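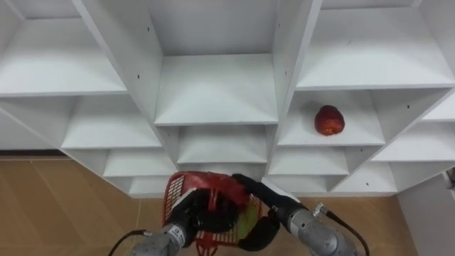
Two-arm basket hold at the shelf station, seen from the head camera.

Dratomex Shelf Station -- teleoperated demonstration capture for two-arm picking

The Shelf Station is a fixed workcell for recording human-driven pick and place episodes on a two-arm robot. It is supplied by Dratomex as a complete kit or as shelf and software only, for customers who already run their own arms. Episodes are written in the Ullalach format, one folder per episode, with joint states, operator commands and video on a common clock.

Shelving
White unit with open cubbies. Produce items are placed in separate compartments, so that reach height and wrist angle change between picks. A pear, a mangosteen and a small red fruit occupy three compartments in the layout below.
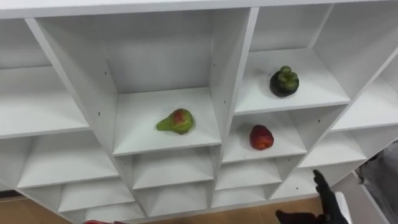
Basket
Red plastic, open grid sides, carrying handle. Both grippers hold it during the carry phase. The operator may tilt it toward the shelves before releasing one side. Contents stay partly visible through the grid, which helps when labeling episodes afterward.

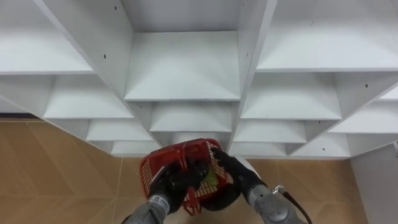 Recording
Default episode length is 60 seconds. The station stops recording on a pedal press or at the time limit, whichever comes first. Failed grasps are kept and tagged -- do not delete them at the station. A standard task package contains 500 accepted episodes over 44 item layouts. Layout cards ship with the unit.

Single-hand picks are logged as a separate task type. The start marker is set when the hand enters the compartment, the end marker when the item is over the basket.

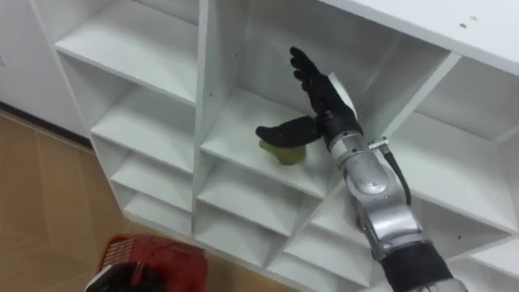
Can we change the layouts partway through a task package?
Add new layouts at the end of the list and leave the existing numbers alone. The Ullalach index refers to layouts by number, and renumbering breaks the train and test split.

Ordering
Part 41 is the shelf and basket set. Software is licensed per station. Setup and operator training are handled from the Stunthorpe office.

Page last revised January 4, 2021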